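Tennis Balls: What Is Inside, and Why They Bounce
Flurport Children's Museum — Learning Pages
For readers aged 7 to 10
Last updated 23 August 2022

A tennis ball is a simple object to look at. It is round, it is bright, and it fits in one hand. Its parts, however, must work together every time the ball is hit. This page explains what a tennis ball is made of, how it bounces, and how to carry out a small test at home or at school.

The inside

A tennis ball is hollow. Its center holds no stuffing and no solid core. The wall of the ball is made of rubber, and the space in the middle is filled with air or another gas.

The rubber wall begins as 2 separate cups. Each cup is one half of the ball. The cups are glued along their edges and pressed together in a heated mold. In most tennis balls, the gas inside is squeezed in more tightly than the air outside. Scientists call this squeezing "pressure."

The outside

The rubber is covered with felt, a soft and fuzzy cloth. Two pieces of felt are cut in a shape that looks a little like a dog bone or a figure eight. When the pieces are wrapped around the ball, they fit together and cover all of it. The curved line between them is called the seam.

The felt slows the ball as it travels through the air. It also helps the strings of a racket grip the ball, so that a player can make it spin.

Why is it yellow-green?

For many years, most tennis balls were white or black. When tennis was shown on color television, people at home found the white balls hard to follow. A bright yellow ball was easier to see, and it became the usual color in the 1970s. Some people call the color yellow and others call it green. Either word may be used in our classrooms.

How a ball bounces

When a ball reaches the floor, its bottom becomes flat for a very short moment. The rubber bends and the gas inside is squeezed even more. Both then push back toward their first shape, and the ball springs upward.

A ball never bounces quite as high as the place it was dropped from. Some of its energy is changed into sound, which you hear as a thump, and some is changed into a tiny amount of heat.

Over time, gas leaks slowly through the rubber. The ball then feels softer and does not spring up as well. We say that the ball is "dead," although it is still useful for many games.

Try it: the drop test

You will need a new tennis ball, an old tennis ball, a tape measure, a shallow tray and a hard floor. Ask an adult to help.

Place both balls in the tray so that they do not roll away. Tape the measure to a wall with the zero mark at the floor. Hold the new ball at 100 centimeters and let it go without pushing. Ask your partner to watch how high it rises, and write the number down. Then do the same with the old ball.

Repeat the test on a carpet. Did the numbers change? A soft floor takes in some of the energy, so the ball has less left for its trip back up.

Words to know

Felt — a soft cloth made by pressing fibers together.
Hollow — having an empty space inside.
Pressure — how hard a gas pushes on the walls around it.
Seam — the line where two pieces meet.
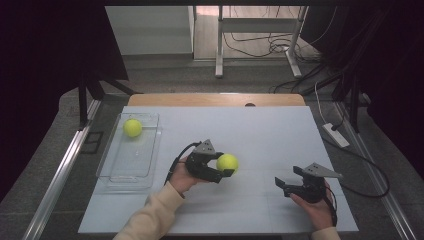

Two tennis balls, one of them in a clear plastic tray.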